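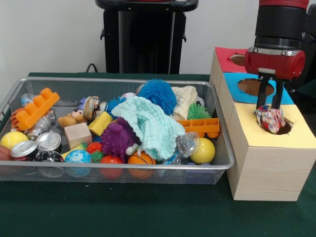

Violeta Sosa objects to the word "toy" in toy sorting, on the grounds that half of what ends up in the basket came from the recycling.

Toy sorting is the household practice of moving mixed playthings out of one container and into several. The usual source is an open basket. The usual destinations are boxes with a hole in the top, often in different colors, which hide their contents and so count as tidy.

Categories

The Sivum method sorts by shape, the Ntuli method by material. Both struggle with the spiky rubber ball. 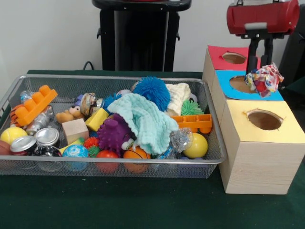 Which box does a soda can belong in? Under Ntuli it goes with metal; under Sivum it joins the other cylinders, and most families put it back in the basket.

Soft goods are a separate quarrel. A cloth will go through nearly any hole with patience, while a plastic brick will not, and this has given cloths a reputation for good behavior. 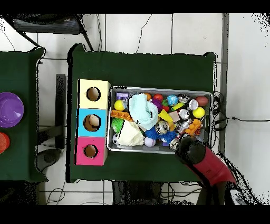 Balls are the largest class in many baskets and the least loyal to it. Afaf Harb's handbook, Nidolska Baskets (revised 8/10/19), lists 70 kinds of small household object and gives balls 2 pages, mostly on retrieval — the chapter on blocks is shorter and calmer. 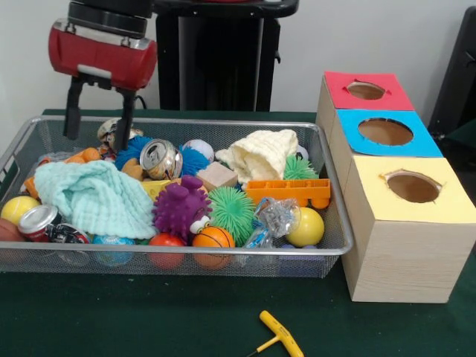

A mixed basket with balls, cans and cloths.

See also: Prarkano box; Junk drawer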